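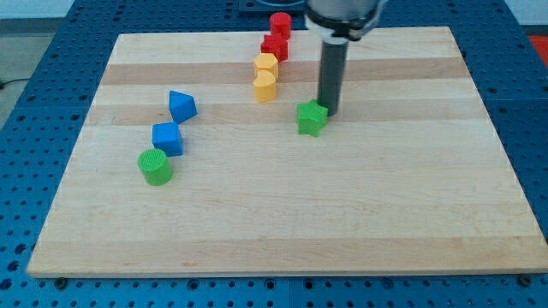

Home Papers Authors Search Log in

4.2 Contact-aware pushing

Figure 3. Tabletop setup with eight blocks in four colors and the rod used as the pusher.

The planner, Fuviton, takes block positions from the tracker and returns a short push for the rod tip. Touching blocks are the main source of error. When a column of red and yellow blocks forms, the segmenter often merges neighbors of the same color, so we split each mask by fitting known shape outlines before planning.

We logged 1730 pushes. The outline step failed on 272 of them, mostly on the star and the hexagon. After a failure the controller lifts the rod, waits for 2 new detections, and plans again.

Comments (2)

Waltraud Mayrhofer: Was the rod masked out before the outline fit? It hides part of the board in Figure 3.

Nattawut Ongart: Yes, we project it from the joint angles and drop those pixels.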